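Mangundap towel episodes: data card and purchase notes
Maintained by Gülizar Baysal. Last edit 04/03/2024.

Contents
3313 two-arm episodes of cloth work, 1121 of them held out. Read this before you sign a quote for a second cell. Preltum's sales sheet says the set "covers household textiles." I doubt it.

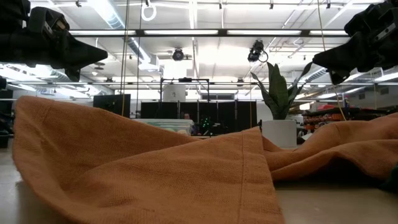 Overhead grippers above the orange cloth.

Budget notes
Kusex wants $2232 per spare gripper and a July delivery. Blair Kinnear asked for six. I'd buy two and wait - we have no wear figures except the vendor's own.
Stasilard's service plan leaves out cables and fingertips, so price those separately.

Known gaps
Success labels were entered by hand and never checked twice. Don't use them to justify headcount savings. Cycle times include resets in some folders and leave them out in others - see timing_notes.txt.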